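Birwood 시연 데이터 자주 묻는 질문
Skastar 기술 회보 / 글: Zsófia Szűcs / 2025년 4월 10일

Birwood는 Granström 연구실이 시뮬레이션에서 모으는 로봇 조작 시연 모음입니다. 회보 편집부로 들어온 질문 가운데 겹치는 것을 추려 답을 달았습니다. 저는 수집 팀 소속이 아니고, 데이터를 받아서 쓰는 쪽입니다. 홍보물을 기대하셨다면 조금 실망하실 수도 있습니다.

시연 1,000개면 충분하다는 말을 들었습니다. 맞습니까?
무엇에 충분한지부터 물어보셔야 합니다. 물체 하나를 정해진 자리 근처에서 집어 올리는 과제라면 그 정도로 그럴듯한 정책이 나올 때가 있습니다. 물체 모양이 바뀌고 조명이 바뀌면 저는 같은 숫자를 믿지 않습니다. 소개 자료의 1,000이라는 수는 읽기 좋게 맞춘 목표치이고, 어떤 실험에서 도출된 값인지 물었을 때 답을 받지 못했습니다.

공개된 첫 묶음에는 실제로 몇 개가 들어 있습니까?
검수를 통과한 것이 584개입니다. 나머지는 중복이거나 기록이 중간에 끊겼거나, 성공 판정이 의심스러워 빠졌다고 합니다. 빠진 에피소드의 목록은 공개되지 않았습니다. 실패 사례를 따로 연구하려는 사람에게는 그쪽이 더 쓸모 있을 텐데 아쉽습니다.

손목 시점 영상은 왜 같이 저장합니까? 고정 카메라로는 부족합니까?
고정 시점만으로는 손가락과 물체 사이의 간격이 잘 안 보인다는 것이 수집 팀의 설명이고, 이 점은 저도 동의합니다. 다만 손목 시점이 만능처럼 소개되는 데는 동의하기 어렵습니다. 손목 시점에서는 팔이 움직일 때마다 배경 전체가 같이 움직이고, 모델이 물체 대신 배경의 움직임에 기대어 배우는 일이 생깁니다.
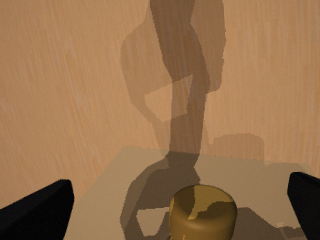 그림자 문제는 질문이 가장 많이 오는 항목입니다. 시뮬레이션이니 조명이 깨끗할 거라고 짐작하는 분이 많은데, 기본 설정에서는 그림자가 꽤 강하게 들어갑니다. 검은 손가락 사이에 놓인 원통만 보면 쉬운 장면 같아도, 뒤쪽 나뭇결 벽에는 팔 그림자가 여러 겹으로 겹쳐 있고 그 그림자가 탁자까지 이어져 내려옵니다. 원통 윗면의 밝은 노란 부분도 들쭉날쭉한 그늘에 둘러싸여 있습니다. 저라면 이 물체의 색을 단서로 삼는 모델은 일단 의심하겠습니다. 그림자 경계가 계단처럼 깨지는 것도 신경 쓰입니다. 실제 카메라에서는 보기 힘든 무늬이고, 모델이 그 무늬를 배우지 않는다는 보장이 없습니다.

그러면 그림자를 끄고 다시 렌더링하면 되지 않습니까?
됩니다. Hondent 렌더러에서 설정 한 줄로 바꿀 수 있고, 동작 기록은 그대로 쓸 수 있습니다. 하지만 그림자가 없는 작업장은 현실에 없습니다. 끄고 얻은 점수를 현장 성능처럼 발표하는 글을 이미 몇 편 봤습니다. 제 권고는 광원 위치를 여러 가지로 바꾼 판을 따로 만들어 같이 학습시키는 것입니다. 비용이 듭니다. 그 비용을 빼고 계산한 견적은 받아들이지 마십시오.

시연은 누가 조종합니까?
사람이 원격 조종기로 합니다. 한 과제를 조종자 3명이 나누어 맡았습니다. 적은 수입니다. 한 사람이 늘 같은 방향에서 접근하면 모델도 그 버릇을 배웁니다. 수집을 총괄하는 Solveig Engström에게 이 점을 물었더니 “조종자 번호를 에피소드마다 남겨 두었으니 직접 나누어 비교해 보라”는 답이 왔습니다. 성의 있는 답이라고 생각하지만, 비교는 배포 전에 만든 쪽에서 했어야 할 일입니다.

성공과 실패는 어떻게 가립니까?
물체 좌표가 목표 영역에 들어오면 프로그램이 성공으로 적습니다. 손가락으로 밀어 넣어도 성공입니다. 집어서 옮기는 동작을 가르치려는 분은 이 표시를 그대로 쓰시면 안 됩니다. 손가락 벌림 값과 접촉 기록을 함께 읽어 다시 거르셔야 하고, 저희 쪽에서는 그렇게 하고 있습니다.

탁자 위에 과제와 관계없는 물건을 두는 이유는 무엇입니까?
방해 물체가 있어야 모델이 튼튼해진다는 것이 공식 답변입니다. 원칙은 옳습니다. 제 불만은 배치가 얼마나 다양한지 수치로 공개하지 않는다는 데 있습니다. 에피소드마다 위치를 무작위로 바꾼다고 적혀 있는데, 그 범위가 손가락 한 마디인지 탁자 전체인지에 따라 이야기가 완전히 달라집니다.

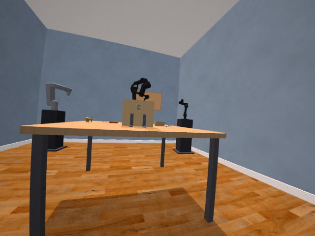

Skastar 기술 회보 제3호, 17쪽

낮은 시점의 영상은 학습용으로 쓸 수 있습니까?
조건을 달아서 씁니다. 시점이 상판보다 낮으면 판 옆에 깔린 작고 어두운 조각들은 거의 보이지 않고, 가운데 검은 팔의 아래쪽도 베이지색 판에 가려집니다. 드라이버처럼 생긴 붉은 주황색 손잡이의 공구는 알아볼 만하지만 상판 위에서 얼마나 뒤쪽에 있는지는 짐작하기 어렵습니다. 이런 영상 하나로 위치를 추정하게 해 놓고 오차가 크다고 모델을 탓하는 경우가 있습니다. 저는 이 시점을 점검용으로만 쓰고, 학습에는 손목 시점과 위쪽 시점을 묶어서 넣습니다.

배경에 다른 로봇 팔이 보이는 장면은 빼야 합니까?
빼지 않기를 권합니다. 작업장에 팔이 여러 대 있는 것은 흔한 조건입니다. 대신 평가할 때 배경의 팔이 없는 판과 있는 판을 따로 돌려 보십시오. 두 점수의 차이가 크면 모델이 엉뚱한 팔을 보고 있을 가능성부터 확인해야 합니다. 이 비교를 실은 보고서를 저는 아직 받아 본 적이 없습니다.

시뮬레이션에서 배운 정책이 실제 로봇에서도 돌아갑니까?
질문에 과제 이름이 빠져 있으면 누구도 제대로 답할 수 없습니다. 단단하고 마찰이 적당한 물체를 옮기는 일이라면 해볼 만합니다. 얇은 것, 휘는 것, 미끄러운 것으로 가면 저는 실제 시연을 따로 모으라고 말씀드립니다. 시뮬레이션 성공률 하나만 적힌 자료를 받으셨다면 실기 시험 횟수와 실패 기록을 같이 달라고 하십시오.

우리가 모은 데이터를 보태도 됩니까?
받기는 합니다. 한 번에 최대 1,000개까지 올릴 수 있고, 제어 주기와 좌표계 설명이 없는 묶음은 돌려보냅니다. 올리시기 전에 사용 조건을 끝까지 읽으십시오. 기여한 데이터를 나중에 철회할 수 있는지가 지금 문서에는 모호하게 적혀 있습니다.

다음 묶음은 언제 나옵니까?
8월로 예고되어 있습니다. 성공 판정 기준과 물체 배치 범위를 문서에 넣겠다는 약속도 같이 있었으니, 나오면 그 두 항목부터 확인해서 이 페이지를 고치겠습니다.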